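Gripper budgeting

Gripper budgeting is the part of robot purchasing that deals with the cost of the hand, or end effector, as distinct from the arm that carries it. It covers the gripper body, its fingers, the adaptor plate, cabling, spare parts and the time needed to fit and test them. In small workshops and teaching laboratories it is often handled as a separate line in the equipment plan, as grippers are replaced more often than arms and are bought from different suppliers.

Background

Early buyers of robot arms usually ordered a gripper from the arm maker as part of a single package. As arms with standard mounting flanges became common, buyers could choose the two items separately. This lowered the entry price for many sites but moved work on to the purchaser, who now had to check that the flange, voltage, control signals and software would all agree.

The term is used loosely. Some writers include wrist cameras and force sensors under the same heading, while others place them under sensing. The planning guide by Chibuzor Akande, used on several college courses, puts anything mounted beyond the wrist flange into the gripper budget.

Main cost items

The gripper body is normally the largest single item. Two-finger electric types are the usual choice for mixed household goods, as they need no compressed air and can be set to close with different amounts of force. Air-driven types cost less to buy, but a site without an existing air supply must also pay for a compressor, hoses and filters.

Fingers are treated as consumables. Their faces wear, pick up dust and lose grip, and a finger shaped for flat boxes may do badly on a round body. Akande's guide advises ordering 3 spare pairs with each gripper and pricing them from the start.
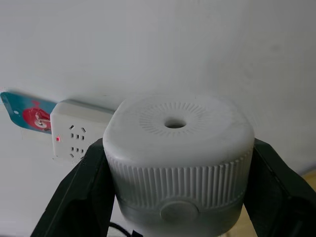
The range of objects to be handled should be settled before quotations are requested. Smooth plastic housings, ribbed surfaces and tapered shapes each call for a different finger pad, and the widest object on the list sets the minimum opening. Weight matters less for light appliances than the distance between the fingertips and the object's centre of mass, which adds to the load on the wrist. Goods with a trailing lead need extra clearance, and time for testing them should be allowed in the plan.

Quotations and comparison

Prices for similar grippers can differ widely depending on what is included. In a comparison dated Saturday, November 28, 2020, the Postance workshop set quotations from Zodow and Vullberg side by side. The Zodow offer was lower by 670 pounds but left out the adaptor plate and the software licence. Vullberg included both, along with a delivery time of 39 days. The workshop chose Vullberg and put the order through the following June, when its new equipment budget opened.

Buyers are generally advised to ask for:
the price of the body, fingers and plate as separate figures
the cost of a replacement cable
the length of the warranty, and whether finger wear is covered
any yearly charge for software

Running costs

Running costs are small beside the purchase price, though they are easily missed. They include finger pads, cable repairs and staff time for cleaning and recalibration. The Abdel Hamid method, named after the training firm that published it, spreads the full cost over about 5 years and sets aside an equal sum each year. Critics of the method say that it suits steady production – where wear is predictable – better than laboratory work, in which the objects change from week to week.

See also

End effector
Equipment depreciation
Robot cell planning
Spare parts management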